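Products | Service | Projects | Newsletter | Contact

Reading time: 3 minutes

Soft goods without a special line: first months with the Tandorska wrist kit

Many of our readers pack things that do not like to be picked by a machine. Bags, film, sleeves, thin covers. For such goods the usual advice was a vacuum head and a lot of patience. Since the spring De Graaf offers another way, a kit called Tandorska, and our workshop in Almont has now used it long enough to write something useful.

The kit has a two-finger gripper, a mounting bracket, a small camera that sits at the wrist, and the software to record and replay a task. It is sold for arms of the middle size. You can buy it, or rent it for a period of 4 months with the setup included. We took the rental, because we did not know if our products would suit it.

Setup was done in one day by Erasto Mabula, who also gave the training. The mechanical part is simple. The camera asks for more attention, and we advise you to reserve the whole afternoon for it. Clear plastic is difficult for every camera, and at the wrist the distance is very short. A lamp that is fine for your eyes can fill a good part of the view with white, and the folds near it become hard to read. In our case we moved the work table once and changed the angle of two lamps, and after this the recordings became better. They are still not perfect.

The work we chose was the handling of small blocks together with crinkled clear film, as we have it in our packing of sample sets. It is a light task but not an easy one - the film moves each time in a different manner, and a program with fixed positions is of little help. 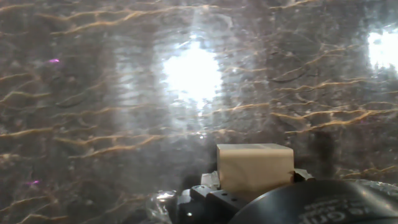
Brokberg, who rented the same kit before us, wrote to say that the gripper gave them no trouble at all, but that they had underestimated the time for recording. Their team needed nearly double the number of recordings they had planned, and they would advise any new customer to start with one product only and to add the second when the first is running well.

We can confirm this. In our own test we made 1,786 attempts, and 944 of them were with film. The attempts with blocks alone went well from the start. With film the results were weaker in the beginning and improved slowly, and we still have a person near the table who helps when the film stays on a finger. For a small company this can be acceptable. For a line with high speed we would not recommend it yet.

Some remarks on the details. The bracket is solid and the screws are easy to reach, which we liked. The manual is short, and the chapter on lighting should be longer. The fingers can be changed without removing the camera. Support by telephone was friendly and answered the same day, but only in the morning hours. Spare fingers must be ordered in sets, even if you need just one.

De Graaf has told us that a new version of the software is expected in December, with a better setting for bright spots. Customers who rent will receive it without extra cost. If you wish to try the kit with your own goods, you can send us a small box of them until 30th September, and we will run a short test at Almont. Please write on the box which side of the product should face up.

Almont Workshop Newsletter | Contact the editors | All rights reserved | Back to top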